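4.2 Folding on soft surfaces

Most writing on laundry assumes a table. We wanted to know what happens on a bed, where so many people really do their folding, and the bed turned out to be a wonderful place to look! A mattress gives under pressure, a sheet has wrinkles of its own, and a garment picks up both. Our notes cover 582 folds, of which 565 were complete enough to code. We gave each one a neatness score from 1 to 5, with loose edges and leftover creases marked separately.

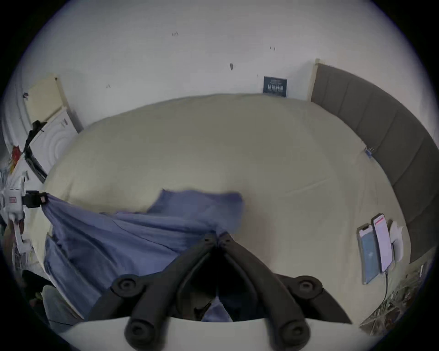 Durivbridge, May

Figure 3. Blue cloth on a pale sheet, bunched and creased, with one corner pulled taut and a raised flap near the center of the bed.

The opening stage is our favorite. A rumpled cloth hides its own shape, and a taut corner gives the eye something to work from (Gwynne calls this "finding the first edge" in her field notes, and we have kept the term). Raised flaps like the one in Figure 3 got a code of their own, separate from flat creases.

Bundles were coded by outline first and surface second. We did not ask for shop-shelf squares. A roughly rectangular bundle could still score well with creases showing on top, and we were delighted by how much variety that left us.

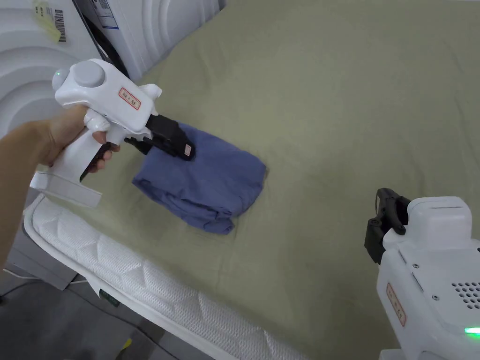 Durivbridge, May

The periwinkle-blue garment on the sage-green sheet has the outline we coded as "rectangular, loose," with its untidy edges gathered at the bottom. The sheet shows faint creases near the cloth, and we coded those too, under "surface." Section 4.3 takes up the scores by fabric weight.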